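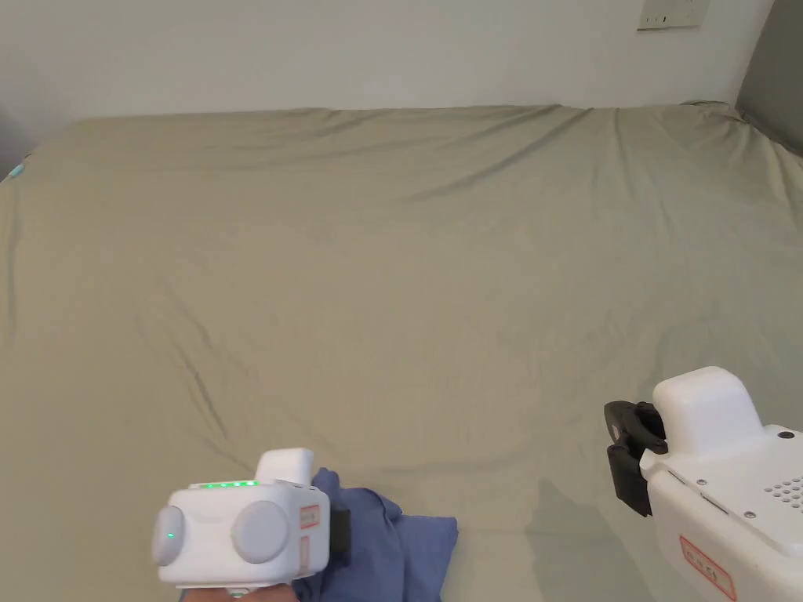
Fitted sheet, creases included

Is thread count a real thing, and why am I sweating through an expensive sheet?

posted by sockdrawer_west

I have slept on cheap sheets all my adult life and never thought about them once. Then in November I got a raise, lost my mind slightly, and ordered a cotton set from Drasari with a thread count of 850. The box had a ribbon on it. I should have known.

They felt great in the store-bought-luxury sense, meaning heavy. By 2 in the morning I am lying on top of everything with one foot on the wall. The thermostat hasn't changed. The mattress hasn't changed. My old set from the outlet in Garkidden, which cost less than the shipping on this one, never did this to me.

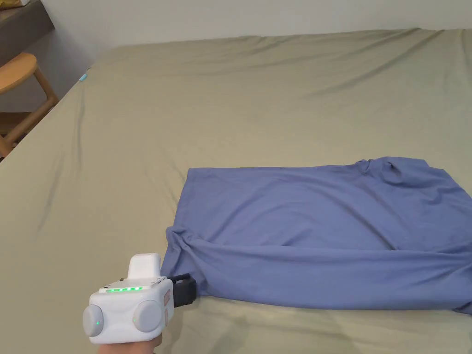 Blue T-shirt on the fitted sheet

So my questions. Does a bigger number mean a better sheet or just a bigger number? Will they get cooler with washing? And what should I look for next time, assuming I'm ever allowed to shop for bedding again? I do not want to hear about mattress pads with water running through them. I rent.

Posted by millend_marge

I worked in the back office of a bedding importer for 9 years, so I come to this with opinions and a bad shoulder.

Thread count is the number of threads in a square inch, counting both directions. There is only so much room in a square inch. To get up to 800 and beyond, a lot of makers twist several thin strands into one yarn and then count every strand. It's a bit like counting a rope by its hairs. What you get is a dense, heavy fabric that doesn't let much air through, and there you are with your foot on the wall.

For a warm sleeper I would look for single-ply cotton somewhere in the 200s or 300s, and I'd care more about the weave than the number. Percale is a plain one-over-one-under weave, crisp and airy. Sateen floats more thread on the surface, so it's smooth and drapey and holds more heat. I'd bet lunch that yours says sateen in small type on the inside of the label.
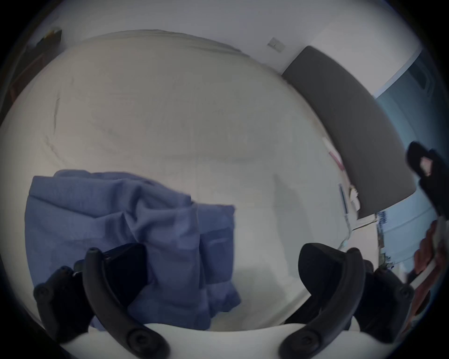

Percale does wrinkle. It wrinkles if you look at it. If that bothers you, pull it out of the dryer while it's still a touch damp and put it straight on the bed, where your own body weight will do the ironing for free.

Washing will soften what you have, but it won't open up the weave. Skip fabric softener either way. It leaves a coating, and you have enough between you and the air already.

Posted by Karen_Street_Bob

just get linen

Posted by twolefthems

Linen is lovely if you don't mind paying again and feeling faintly exfoliated for the first few months. I like mine. My spouse calls it the burlap.

One thing to add to the long answer: check the return policy before you wash them again. I once sent back an opened set from Chiang with no argument at all, but that was unwashed, and I had kept the box. If you threw out the ribbon, well. You could also save the heavy set for winter, when sleeping under a damp tarp starts to have its charms.

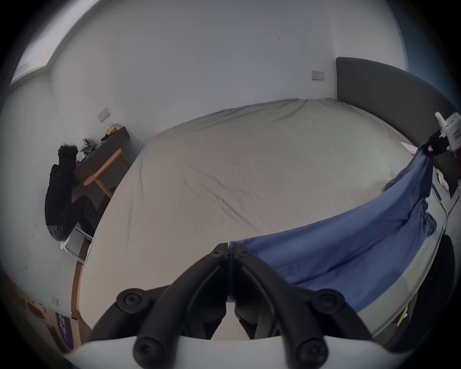
Wrinkled fitted sheet, gray headboard

sockdrawer_west replied:

Checked the label. Sateen, in type so small I had to take a photo of it and zoom in. I owe somebody lunch. The ribbon is on the cat's scratching post and is not coming back, so these are now the winter sheets, and I have ordered plain percale with a number I'm almost embarrassed to say out loud.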